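Mitlow Community Workshop
Minutes of the general meeting, 26 Oct 2026
Held in the back room at Arkthorpe Hall

1. Opening and last minutes
The meeting opened with 20 members present and coffee already poured. Minutes of the previous meeting were read and accepted with one fix: the paint order goes to the Pacheco building, not to Arkthorpe Hall. The key to the side door is still missing.

2. Money
The balance stands at $300 after the bill for the new shelf brackets. Members agreed to hold off on buying a second label maker until the first one has had a fair try. The Elov grant form is due back in May and the secretary will bring a draft to the next meeting.

3. Cords and cables
This took up most of the evening, and happily so! The cord drawer has been a sore spot for as long as anyone can remember, and it was great to hear so many ideas for it. Members talked over the mix of white and black cables, which ones get borrowed most, and how fast a loose coil turns into a knot once other cords land on top of it. One member makes a good case for the over-under wrap and offered to teach it. Several people wanted to try it right there with the nearest extension cord - the chair let this run on a bit, and it was worth it.

The wood table will be the sorting spot. Everyone likes it for this job: there is room to spread a tangle out flat, and it is a beautiful piece of wood with all that swirling grain.
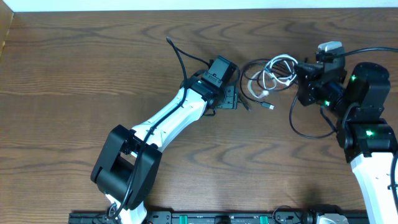

The wood table, in both pictures

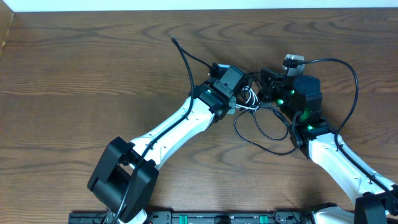 4. Decisions on the cords
Agreed: short USB cables go in the small bins, one kind to a bin, with the plug end facing up so it can be read without digging.
Agreed: longer cords get a loose coil and a cloth tie. No rubber bands, please. They go brittle and leave a mark.
Agreed: anything with a bent plug or split jacket goes in the red tub for recycling. Do not put it back "just in case."
Agreed: 8 hooks go up on the wall by the tool rack, at a height everyone can reach. The drawer itself will be kept for adapters.
Not agreed: whether to keep cables for phones that no one owns any more. Feelings ran strong on both sides. Carried over.

5. Sorting night
The plan is a 2-hour session before the next meeting, with the wrap lesson first and soup after. Bring any cords from home that you would like to pass on, untangled or not. There was real excitement about this one, and a sign-up sheet went around and came back nearly full.

6. Other business
The heater in the back room clicks but works. Arkthorpe Hall has been told.
The Pacheco building would like its folding ladder back.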